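Border processing at Zaltholm ferry terminal: notes from the October open day

The port authority at Zaltholm opened its rebuilt passenger hall to the travel trade for an afternoon in October. I went because the terminal handles most foot passengers on the Trurnwood crossing, and because our clients have complained for two seasons about the line at passport control. These notes cover the passenger route only. The freight side was closed to visitors.

Registration was at the old ticket office at 1:30 p.m. We were split into two groups. Mine was led by Consuelo Agudelo, the terminal's operations manager, who has run the hall through all three phases of the rebuild. Visitors were issued paper boarding cards marked VOID and asked to bring a valid passport, so that the gates could be tried with real documents. Records from the demonstration were held on a test server and deleted at closing.

The arrival route starts at the foot of the covered walkway. It is 882 feet from the ship's door to the first gate, with one ramp and no stairs. The old route used two flights of stairs and a freight elevator that had to be called by staff. The slope is gentle enough for a wheelchair user traveling alone, but there is only one bench, at the midpoint, and it seats three. I raised this. Agudelo said a second bench is on order.

At the top, passengers divide into three channels: automated gates, staffed booths, and an assistance lane. The signs use color and a number, and the number is repeated on the floor. Families with children under 12 are sent to the booths. The floor markings were clear from a distance, but the overhead signs hang behind a steel beam and can't be read until you are almost underneath them.

There are eight automated gates, made by Plorketau. Each has a document reader at waist height, a camera on a motorized post, and two sets of glass doors. The passenger scans the passport, the first doors open, the camera adjusts to height, and the second doors open after the match. My own passage took 19 seconds. A colleague with a worn passport cover was refused twice and sent to a booth, where the officer cleared her in under a minute. The reader wants the photo page held flat with some pressure, and the diagram on the housing does not show this.

Eligibility is the weak point. The gates accept chip passports from a fixed list of countries, and the list is posted at the gates themselves. A passenger who is not on it finds out after standing in line. It should be posted at the ship's door and printed on the ticket. Agudelo agreed in principle and said the ticket layout belongs to the ferry operator, Hallgrímsson.

On capacity, the hall is rated for 2,000 arriving passengers an hour with all gates and six booths open. The busiest hour so far, in August, saw 1,302, with four booths staffed. Peak waiting time that day was 24 minutes at the booths and six at the gates. Under the previous layout the same sailing regularly took over an hour to clear.
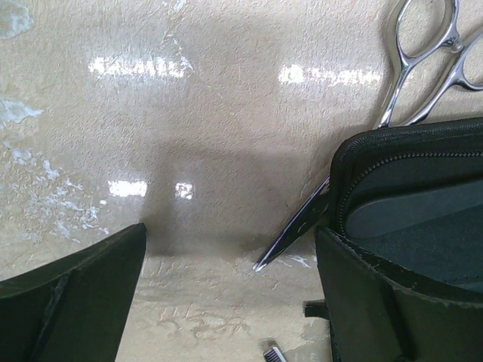

Percy Alvarado, who plans the staffing rosters, took questions in the break room afterward. Most were about stamping. Passengers who need an entry stamp can use the gates, but must then stop at a separate desk on the exit side. The desk is easy to miss. Alvarado recommended that agents tell clients to look for the desk marked 9, to the left of the customs channel, and to check the date on the stamp before leaving the hall. A missing stamp can be corrected at the terminal on the day of arrival. After that it requires a written request with proof of travel.

Departures were covered briefly. Check-in still closes 45 minutes before sailing, and the new gates do not change that. Outbound passengers use the same type of gate, in a group of four, and the doors close 20 minutes before departure.

Practical points for agents booking winter sailings: the assistance lane must be requested 48 hours ahead through Hallgrímsson, and cannot be arranged at the hall. The luggage carts take a coin deposit. The shuttle to Trurnwood station, on the far side, meets the morning and evening arrivals but not the midday one. From January the midday sailing will use the gates only, with one booth open for families and refused documents.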